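## Standby Load in Shared Student Kitchens

Course project report, Omolara Nwankwo

### 1. Background

Standby load is the power an appliance draws while plugged in and doing no useful work. In a single household the figure is usually small next to heating and refrigeration. In a residence with shared kitchens the same types of appliance are repeated on every floor and stay plugged in all year. This report estimates the standby load of the kitchens in Clukula Hall and compares two ways of reducing it.

### 2. Method

Readings were taken in 4 kitchens during June. Each appliance was connected through a Solix plug-in meter, which logs power once per minute and stores the total in watt-hours. A kitchen was logged for 102 hours before the meters were moved to the next one. Refrigerators were left out because they cycle continuously and have no separate standby state.

Residents were asked to use the kitchens as usual. Any minute in which an appliance drew more than ten times its lowest reading was treated as active use and removed before averaging. The threshold was chosen by inspecting the first kitchen's log and was then kept fixed.
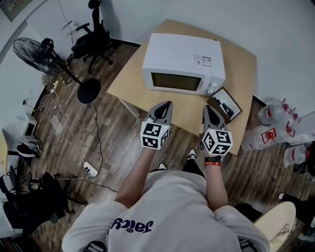 Standby draw depends mainly on what the appliance has to keep running between uses. A clock display, a touch panel and a wireless module each need a permanent supply, and the transformer or switching supply feeding them has losses of its own. Ovens with electronic panels therefore sat at the top of the ranking in every kitchen. A microwave with a control knob on the right of its front, like the white one on the table, was recorded separately from the touch-panel type, and the two groups were averaged apart. Kettles and toasters with mechanical switches gave readings at or below the resolution of the meter and were entered as zero.

### 3. Results

After active minutes were removed, the combined standby energy for all logged kitchens came to 1,101 watt-hours. Most of it came from touch-panel microwaves and coffee machines. Differences between floors followed the mix of appliances and showed no clear link to the number of residents.

Two measures were compared:

- a Kaimal timer strip, which cuts power overnight
- a Jatodik sensing strip, which cuts power when the load stays low

The timer strip gave the larger saving, but clocks had to be reset each morning. The sensing strip has a small draw of its own, and it twice failed to restore power to a coffee machine.

### 4. Limitations

The log covers one month outside the heating season. Meter accuracy below one watt was not checked against a reference instrument, so the zero entries in the appliance table should be read as upper-bounded by the meter resolution.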